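Skemix Teleoperation Guide
Section 6: Recording a Refrigerator Task in the Simulated Kitchen
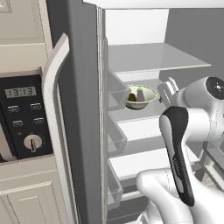

By the Tellthorpe documentation group | Last revised May 2, 2021

This section covers recording demonstrations by remote control in the Maldonado kitchen set. The task used throughout is "take bowl from refrigerator." The arm starts outside the open refrigerator, moves in beside a white bowl holding an eggplant and a second food item, grips the bowl, and brings it out to the counter.

You should already have finished Section 5 (pairing the hand controller). If the controller light is still blinking, go back and do that first.

6.1 Before you start

1. Open Skemix and load the Maldonado kitchen set. Loading can take a few minutes the first time.
2. In the Task menu, select "take bowl from refrigerator." The refrigerator door is set to open by default. Leave it open.
3. Check that the recording rate is the same one you used for your other tasks. Mixed rates in one batch will be rejected at upload.
4. Set the episode limit to 4000 steps. Most operators finish well under this.
5. Hold the controller in a relaxed position, elbow at your side, and press Home. The arm moves to its start pose.

Note: The clock on the kitchen appliance is part of the set. It does not show recording time. Use the step counter in the Skemix toolbar.

6.2 Approach

1. Press and hold the clutch button. The arm follows your hand only while the clutch is held.
2. Move the gripper toward the refrigerator opening. Keep the arm clear of the door and its clear bins. The bins count as solid objects, and touching one ends the episode if contact warnings are set to Strict.
3. Bring the gripper to the right side of the bowl, level with it, with both fingers open.
4. Release the clutch and look at the bowl from the side camera view (press V). From the main view it is easy to think you are closer than you are.

If your hand is in an awkward position at this point, leave the clutch released, move your hand back to a comfortable place, and press the clutch again. The arm stays where it is. You can do this as often as you like, but long pauses are recorded — trim them in 6.4.

Caution: Do not reach over the bowl from above. There is a glass shelf over it, and the second joint will hit the shelf edge before the fingers reach the rim.

6.3 Grip and lift

1. Move the gripper in slowly until one finger is inside the rim and the other is outside.
2. Squeeze the trigger until the grip indicator turns solid. Squeezing harder has no further effect.
3. Lift straight up by a small amount, enough to clear the shelf. Watch the space under the glass.
4. Pull the bowl toward you in one steady motion. Keep it level. The food items are loose objects and will roll out if the bowl tips.
5. Once the bowl is past the door, lower it to the marked area on the counter and release the trigger.
6. Back the gripper away before pressing Stop. An episode that ends with the fingers still touching the bowl is marked as failed.

Note: A small correction during the pull is fine and should be left in. If an item falls out, press Discard and begin again from 6.1, step 5. Do not try to pick up the item, as the task script does not score it.

6.4 Review and save

1. Press Play to watch the episode from the main view, then again from the side view.
2. Drag the end markers to remove idle time before the first movement and after the last. Pauses in the middle can be cut with the Trim tool.
3. Choose Keep or Discard.
4. Kept episodes go to the Skosalov folder on your workstation. Upload them at the end of the session.

A batch for this task is 14 kept episodes. The bowl position and the contents change slightly each time you press Home, so do not expect the same hand path to work twice.

6.5 Common problems

Arm does not follow the hand. The clutch is not fully pressed, or the controller has gone to sleep. Press any button to wake it.

Arm jumps when the clutch is pressed. The controller has lost its reference. Release, press Home, and start the episode over.

Error 881 on Save. The disk holding the Skosalov folder is full. Free some space and press Save again. The episode stays in memory until you close Skemix.

Bowl slides away from the fingers. You are pushing on the outside wall. Back off, raise the gripper a little, and repeat 6.3 from step 1.

Continue to Section 7 for tasks that include opening the door.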